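Lalska Sink Station: Robotic Dish Handling for Staff Kitchens 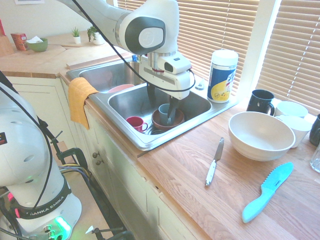
Arm at the right basin, with the gripper at a gray-blue mug.

The Lalska Sink Station is designed for shared kitchens at offices and care homes. It handles mugs, bowls and plates at an existing sink. Each unit is supplied with mounting clamps and a 40-page operator guide.

Kitchen employees remain responsible for knives, glassware and final inspection. Employers are asked to revise duty rosters before installation and to allow paid time for training.

Order code: Lalska 421
Staff training: Tuesday sessions, led by Cameron Lowther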